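Dirden Robotics Open Day

The Dirden Robotics Open Day is a yearly public visit to the workshops of the Dirden automation laboratory, held in the old Mevlow mill building on the east side of town. It began as an informal evening for the families of staff, who understandably wanted to see what kept everyone so late, and over the years it has grown into one of the friendlier dates on the local calendar. The most recent one drew 491 visitors, a good many of them children with a great deal to ask.

History

The first open day took place in March, with 30 guests and a single machine, a palletizing arm on loan from the packaging firm D'Souza. The arm moved cartons from one stack to another and back again for most of the evening, and people who were there still speak of it fondly. The event later moved to the fall, when the mill is easier to heat and the schools are back in session. Early tours were led by whoever happened to be free — a habit that gave them a certain charm, though it also made them run very long.

Program

Visitors are taken through the building in groups of eight, starting in the machine shop and ending at the Clernen benches, a row of worktables named after the street where the laboratory had its first rooms. Each stop lasts long enough for a short talk and a good look, and staff are known for staying well past closing time if the questions keep coming.

Tabletop demonstration

The best-loved stop is the tabletop demonstration, in which a pair of robot arms, mounted on opposite sides of a wooden worktable, handle ordinary household things such as mugs and cloths. Simple as it sounds, a soft cloth is a hard thing for a machine to pick up, as it never lies the same way twice, and the guides enjoy explaining why a task any toddler can manage may take months of patient work.
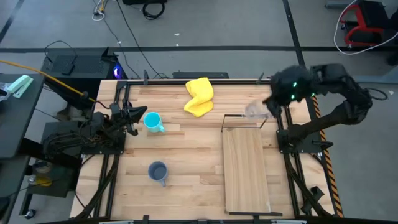 A visitor writing in the guest book as Mevlow Road Gran remarked that she had expected something fast and a little frightening, and had instead spent half an hour quietly cheering the arms along. She added that she would gladly come again if there were more chairs — a request the laboratory has since met.

Last updated: Thu 3 October

Contact the editors | © Dirden Local Encyclopedia | Back to top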